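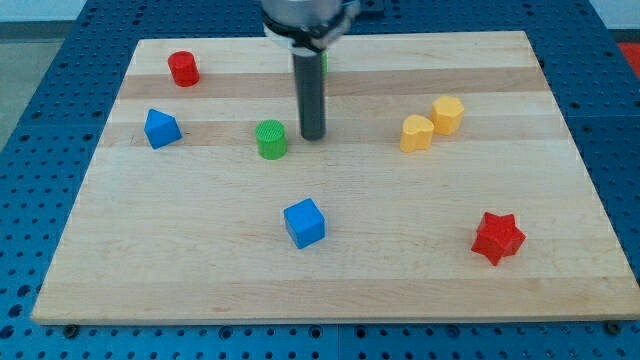

Eltdale Robotics Lab, Shared Bench Group

New house rules for the tabletop arms take effect in August

After a long spring of drafts, comments, and more comments on the comments, the Shared Bench Group has finished its house rules for tabletop robot work, and they will apply to every bench in the lab from the start of August. The full text runs to 12 pages, which we know is more than anyone wants to read standing up, so a short version will be taped inside each bench drawer as well.

Most of what is in there will feel familiar to people who have been around a while. We have always asked one another to keep the stop button within reach, to clear out tools before the arm moves, and to tell your neighbor when you are about to run something new. What we never did was write it all down in one place, and with the Sarmiento project bringing in a whole new round of students (welcome, all of you!), it seemed a good moment to do it properly.

The part that drew the most discussion was the section on work surfaces. A board must be fastened to the perforated table before the arm is powered, and the fasteners are to be checked by hand at the start of each session. Several people asked whether a heavy board could simply be set down and left. We talked this over at more length than I would care to admit, and the answer in the final text is no. A board that shifts even a little will spoil a comparison between one run and the next, and it can take a whole afternoon to work out why your numbers have drifted.

The blocks come next. Anyone running pushing tests with the colored plastic shapes — the stars, hearts, cubes, and so on — is asked to spread them out over the board before the first run and to write the starting layout in the bench log. Please don't tidy them into rows because it looks nicer. Blocks that sit close together are fine, and often useful, as long as the log mentions it. Chipped or badly scratched pieces go in the tray by the door, and replacements can be had from the supply cabinet without filling out a form.

Rod tools get a page of their own. The tip is to be lowered slowly at first, with the arm at its reduced speed setting, until you are satisfied with its height over the wood. Only then may the speed be raised. For new users the limit is 6 runs at reduced speed before moving up, and a second person should be at the bench for all of them. Experienced users coming back after a long break are warmly encouraged to do the same, and I will be doing it myself after my summer leave.

There is also a change to record keeping. Logs used to be kept by whoever happened to be running the bench, in whatever form they liked, and when we gathered them up for the review we had 700 entries in 4 quite different styles, some of them charming and a few of them impossible to read. From August everyone will use the Nirketti sheet, a single page with space for the layout, the tool, the speed setting, and anything odd that came up. Older logs don't need to be copied over.

Our friends at Clesero, who share the building with us and have been through this exercise themselves, were kind enough to read two of the drafts and sent back a generous pile of notes. Their suggestion that stopping a run early should never need a reason has gone in word for word. If something looks wrong to you, press stop, and sort out the why afterward over a cup of coffee.

Walk-throughs of the new rules will be held at the long bench at 10 a.m. through the first week of August. They take half an hour, and you are welcome to come to more than one. Comments on the text can still be left in the green binder by the sign-in desk and will be picked up at the winter review.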